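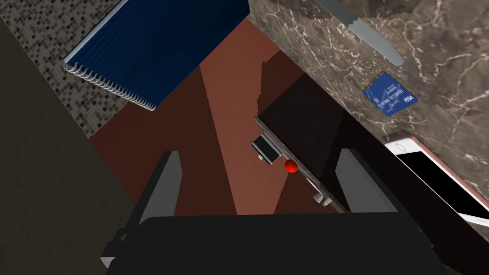 Simulator view from above the gripper, fingers open. Spiral notebook on the mosaic tiles to the left; table knife, bank card and phone on the marble to the right.

Lema: simulated kitchen tasks, summer project gallery
Stilleck Robotics Club
Page updated 16/09/2019

Lema is the club's simulation project. Members write control code for a two-finger gripper and test it in rendered rooms before any of it goes near the club's own arm. The picture at the top of the page comes from the kitchen set. The notes underneath belong to it and are grouped by subject, so that new members can match what they see on their own screens to the relevant part of the code.

Viewpoint
The view follows the gripper. The black palm fills the lower part of the picture and the two grey fingers rise from it. Anything directly behind the palm is hidden, and the planner has to remember it from an earlier view. Keep the last known position of each object for 20 time steps, then drop it.

Fingers
The open position is the default at the start of every run. Do not send a close command until the approach routine has returned. Two entries in August closed early on every run and scored zero for grasping.

Flat objects
The bank card and the knife are the hard cases on the marble. A card lying flat gives the fingers very little to hold. The accepted method is to slide it to an edge and grip the overhang. The knife should be taken across the handle where the handle is in view. If only the blade has been found, move and look again.

Phone
It lies face up at the right, partly out of view. The detector was trained on whole objects and gives low scores for partial ones. The threshold in the sample settings file is too high for this. Lower it for objects that touch the border, and leave it alone for the rest.

Notebook
Dark blue cover, silver coil. The coil produces a lot of false edges. Smooth the depth map first, or mask the coil and fit a plane to the cover alone.

Surfaces
Mosaic tile on one side, veined marble on the other, reddish-brown floor far below. The tile pattern upset the colour-based segmentation written by team Kavenen, who changed to depth only and kept it for the final. The pale veins in the marble caused fewer problems. The band of lighter brown across the floor is light, and should not be labelled as a separate surface.

Dark cabinet
Treat the whole box as an obstacle, including the small fittings along its rim. The red ball is marked as a knob in the club's label file. No task in this round uses it.

Scoring
Each team had 36 runs with a limit of 90 seconds per run. A collision with a counter or cabinet ended the run. The Stojanović planner, which is the club's baseline, was run under the same limits and appears in the results table as entry 2.

Files
Settings, label file and run logs are in the Lema folder on the club server. Logs from before August use the old joint order and will not replay correctly with the present version.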